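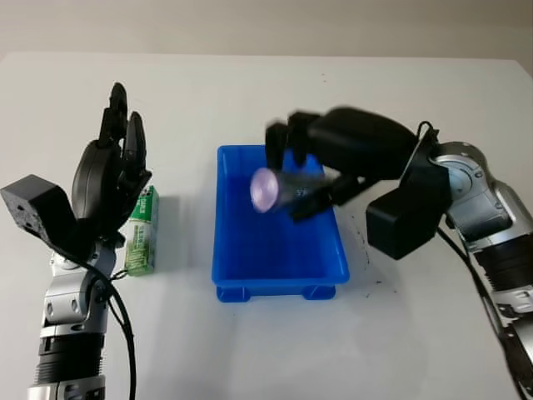

How to Get Candle Wax Out of a Tablecloth

If you have a cloth you love and you have just found a puddle of hardened wax on it, please put the hot water down and take a breath. I have cleaned wax off more tablecloths than I care to admit (we are a candle family, every December and most of the months in between) and I've only ever lost one, which was my own fault for being in a hurry.

What you'll need:

A butter knife or an old plastic card
A bag of ice
Plain brown paper or white paper towels, more than you think
An iron
Dish soap
Rubbing alcohol, if the candle was colored

Step 1. Let it harden all the way

Wax that is still soft will smear deeper into the weave the minute you touch it. Set the bag of ice right on the spot and leave it for ten minutes or so, or if the cloth is small, fold it up and pop the whole thing in the freezer next to the peas. You want the wax to snap when you bend the fabric.

Step 2. Scrape, gently

Hold the cloth flat with one hand and slide the dull edge of the knife under the wax. Big flakes will lift right off. My friend Britta uses her thumbnail and swears by it, but on anything with embroidery I like the plastic card better, and I go in the direction of the stitches. Shake the crumbs into the trash. Please don't rinse them down the sink, I have had that plumbing bill!

Step 3. Iron it out

Cover the ironing board with an old towel, then two layers of paper, then the cloth, then two more layers of paper. Plain paper only; newspaper ink will travel. Set the iron to low, no steam, and press for a few seconds at a time. A greasy patch will bloom on the paper as the wax melts into it. Move to a clean bit of paper and press again, and keep going until the paper comes up dry. This always takes longer than I expect, so put on some music.

Check the care label before you start. Polyester and lace blends can scorch or go shiny, and for those I'd skip the iron and take the cloth to a cleaner.

Step 4. Deal with the color

White candles usually leave only a faint oily shadow. Rub in a drop of dish soap with your fingers, leave it for half an hour, and rinse. Red and green candles are meaner. Test the rubbing alcohol on a hem first, then dab it on with a white rag, working from the outside of the stain inward.

Step 5. Wash and look before you dry

Wash at the warmest setting the label allows, then hold the cloth up to a window. If you can still see a mark, go back to step 4. Heat from the dryer will set whatever is left, and that is exactly how I lost my grandmother's yellow one. Hang it on the line until you're sure.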